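Project report: keeping a small credit union branch open in a blackout
2 min read

Our group looked at the Gorneck branch of Saltetti Credit Union. 1,745 members, one generator, no written plan. Power was out from Friday afternoon and the tills were down for 60 hours.

Method: read the outage log, priced a backup link from Trikow, surveyed shops on the same feeder.

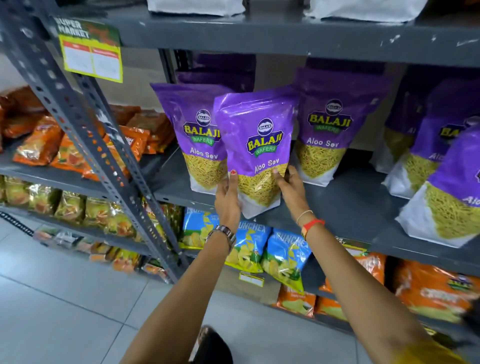
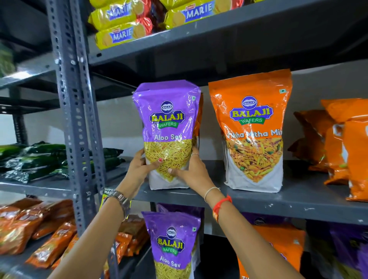
Aloo Sev, Balaji Wafers.

Cost came to $400 a month for the link. Battery testing still to do. Members mostly wanted cash access, not the app, so we'd put the ATM on the generator first and teh back office second.

3 comments · 12 shares

Recent reports
Kalogeropoulos Mutual: branch phones
Flood cover in 99 postcodes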